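Suvine Bench Gallery: Desktop Tower Teardown

Falletham workshop, September intake

The September intake at Falletham was 60 desktop towers from one office clearance, all of the same general layout. They are stripped to board level, sorted, and the usable parts go to Vistero for resale. This page covers the case interior and the order of work.
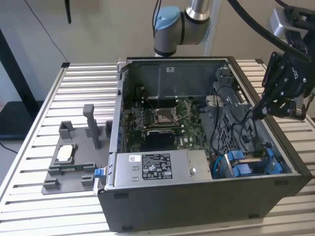

Each tower is laid on its side with the open face up before anything is unplugged. The side panel comes off first and is stacked separately. With the case flat, the board takes no sideways load when the connectors are pulled, and small screws stay where they drop.

Notes by area follow, in the order the parts are normally reached.

Work surface
Slatted aluminum table. Screws that fall into a slot can be pushed to the end and recovered. The gray 3D-printed fixture at the left of the case has a flat base plate with raised blocks, slots and small walls.

Case shell
Dark charcoal gray outside, with a thin silver metal rim around the opening. Check the rim for bends before stacking. A bent rim will not accept the side panel again, and the shell then goes to scrap steel at the bin rate. Of the first 12 shells processed, two were rejected for this.

Release latch
Blue plastic, at the front lip. Blue marks the parts meant to be handled without tools on this layout. Old latches can be brittle. Press with the thumb, not a screwdriver tip.

Power supply
Silver unit along the near edge, black ratings label on top, small white barcode sticker beside it. Record the barcode before removal. Disconnect the board leads first, then the drive leads, then take out the mounting screws. Supplies are tested under load on the Saarinen rig for 112 minutes. Units that trip during the test are not opened or repaired.

Motherboard
Green board with a Dell logo printed in white near the lower right. The service label, where there is one, is photographed and the number entered on the intake sheet. Lift the board by its edges. Do not use the heatsink as a handle.

CPU socket
Empty, with the silver retention bracket and lever still on the board. Processors are logged and boxed apart from the boards. An empty socket needs a cover before the board leaves the table; exposed pins bend easily and a board with bent pins is graded C regardless of how the rest of it tests. Covers are in the second drawer.

Memory slots
Dark connectors in rows to the left of the socket. Blow out with dry air at low pressure and inspect the contacts under the lamp. Discolored contacts are cleaned once. If the board then fails the memory test it goes to recovery.

Heatsink
Black, rectangular, below the socket. Leave it in place unless the board is being scrapped.

Drive cage
Gray metal with a perforated mesh pattern, on the right side between the board and the wall of the case. Dust collects behind the mesh and should be vacuumed before the cage is moved, or it ends up on the board.

Drive carriers
Blue plastic with tabbed handles. Reusable, and worth keeping in matched sets. Current stock is 253. Carriers with a broken tab are not kept.

Cables
Black bundles run over the drive cage and down toward the motherboard. There is also a thin blue cable near the front edge, beside the power supply. Pull by the connector body. Cut ties with flush cutters, blade facing away from the board. Data cables are coiled and bagged by length.

Internal panel
Dark gray metal at the far end of the case, small white sticker near the top edge. Stickers of this type stay on until the shell has been graded.

Grading codes and the blank intake sheet are on the Suvine parts page. The next gallery covers slim desktops, which use a different drive bracket.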